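잘베르크(Zalberg) 해안 숙소 이용 평가서

작성일: 2020년 1월 22일
평가 대상: 잘베르크 해변 숙소 본관 및 별관
평가 구분: 일반 숙박, 부대시설, 교통 접근성

1. 평가 개요

본 평가는 키티소(Kitiso) 여행정보실이 발간하는 해안 숙박시설 안내의 개정 작업에 따라 실시되었다. 평가자는 본관 해안측 객실에서 3박을 이용하였으며, 숙박 요금은 키티소가 전액 부담하였다. 숙소 측에는 평가 사실을 사전에 통지하지 않았다. 이전 판에 실린 내용 가운데 식당 운영시간과 선착장 셔틀에 관한 항목은 현황과 일치하지 않아 이번에 전면 수정한다.

잘베르크는 두르순(Dursun) 만의 북쪽 끝에 위치하며, 객실은 본관과 별관을 합하여 300실이다. 만 안쪽에 자리한 대형 휴양시설에 비하여 규모는 중간 정도이고, 해변까지의 거리는 본관 정문을 기준으로 900미터이다. 예약 화면에는 ‘해변 앞’으로 표기되어 있으나, 실제로는 소나무 숲길을 지나 완만한 내리막을 걸어야 한다. 유아를 동반하거나 보행이 불편한 이용객은 이 점을 예약 전에 확인할 필요가 있다.

2. 객실

본관 객실은 천장이 높고 발코니가 넓다. 침구의 상태는 양호하였고, 온수는 이용 기간 내내 일정하게 공급되었다. 방음은 보통 수준에 그친다. 복도 쪽 소음은 거의 들리지 않으나 위층 의자를 끄는 소리가 늦은 시간까지 전달되었다. 난방은 중앙 제어 방식이며 객실에서 조절할 수 있는 폭이 좁다. 겨울철 이용객은 추가 담요를 요청할 수 있고, 요청 후 전달까지의 시간은 짧았다.

별관은 본관보다 요금이 낮은 대신 승강기가 없다. 별관 6호실을 참관한 결과 면적은 본관의 표준 객실과 큰 차이가 없었으며, 욕실의 환기 상태는 오히려 나은 편이었다. 수하물이 많지 않은 장기 투숙객에게는 별관을 우선 권고한다.

3. 식음 시설

조식은 본관 1층 식당에서 제공된다. 빵과 치즈, 절인 생선의 품질이 고르며, 지역에서 생산한 무화과 잼은 별도로 언급할 만하다. 반면 더운 음식은 종류가 적고 보충이 늦다. 석식은 비수기에 한하여 사전 신청자에게만 제공되는데, 이 사항이 객실 안내문에는 기재되어 있으나 예약 확인서에는 누락되어 있다. 도착 당일 석식을 이용하지 못한 투숙객이 평가 기간 중에도 있었으므로 조속한 시정이 요구된다.

4. 해변 및 주변 환경

해변은 모래와 잔자갈이 섞여 있으며 경사가 완만하다. 비수기에는 안전요원이 배치되지 않고 탈의실도 폐쇄된다. 산책로는 정비 상태가 우수하며, 북쪽 곶까지 이어지는 구간에서는 만 전체를 조망할 수 있다. 다만 곶 부근의 목책 일부가 느슨해져 있어 강풍 시에는 접근을 삼가는 것이 바람직하다.

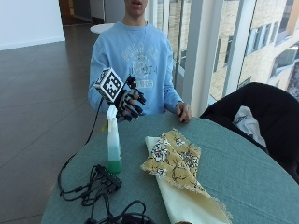
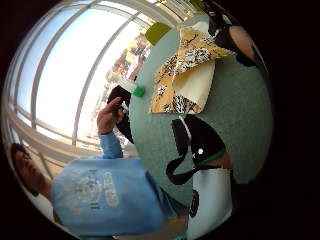
우베 마이네케(Uwe Meinecke)는 해변에 관한 본 평가의 초안을 검토한 뒤, 잘베르크의 가치는 여름보다 2월에 더 분명하게 드러난다는 의견을 보내왔다. 그는 성수기의 해변은 오전 중에 이미 자리가 차고 산책로도 혼잡하지만, 2월에는 같은 요금으로 본관의 상층 객실을 배정받는 경우가 많다고 적었다. 아울러 거리에 관한 지적은 타당하나 숲길 자체를 단점으로 분류하는 데에는 동의하기 어렵다고 하였다. 평가자는 이 의견을 일부 수용하여 숲길에 대한 감점을 철회하되, 예약 화면의 ‘해변 앞’ 표기에 대한 감점은 유지하였다.

5. 교통 접근성

투르나둠(Turnadum) 역에서 숙소까지는 노선버스가 운행된다. 비수기의 막차는 이른 저녁에 출발하므로 오후 늦게 도착하는 이용객은 택시를 예약해 두어야 한다. 선착장 셔틀은 이전 판에 무료로 안내되었으나 현재는 유료이며, 요금은 체크아웃 시 객실 요금과 함께 정산된다. 셔틀 승차 위치는 정문이 아니라 별관 뒤편 주차장이다. 현장 표지판이 작고 야간 조명이 부족하여 처음 이용하는 경우 찾기 어렵다.

주차장은 투숙객에게 무료로 개방된다. 전기차 충전 설비는 설치되어 있지 않다.

6. 직원 응대

접수 창구의 응대는 신속하고 정중하였다. 체크인 시 여권 확인과 보증금 결제 절차에 대한 설명이 충분하였고, 보증금은 퇴실 당일 환급 처리되었다. 주변 관광지에 관한 질문에는 인쇄된 약도를 제공하였는데, 약도에 표시된 등대 전시관은 겨울 동안 휴관 중이었다. 계절별 운영 정보를 약도에 반영할 것을 권고한다.

7. 종합 의견

잘베르크 해변 숙소는 조용한 체류와 도보 산책을 목적으로 하는 성인 이용객에게 적합하다. 해수욕을 주된 목적으로 하는 가족 단위 이용객에게는 만 안쪽의 시설을 함께 비교할 것을 권한다. 요금 대비 객실 품질은 양호하며, 비수기 정보 제공은 미흡하다.

항목별 평가
객실: 우수
식음: 보통
해변 및 주변 환경: 우수
교통 접근성: 보통
직원 응대: 우수
정보의 정확성: 미흡

본 평가서의 내용에 관한 정정 요청은 키티소 여행정보실의 마라이케 아커만(Mareike Ackermann) 앞으로 서면 제출할 수 있다. 접수된 요청은 다음 개정판의 편집 과정에서 검토한다.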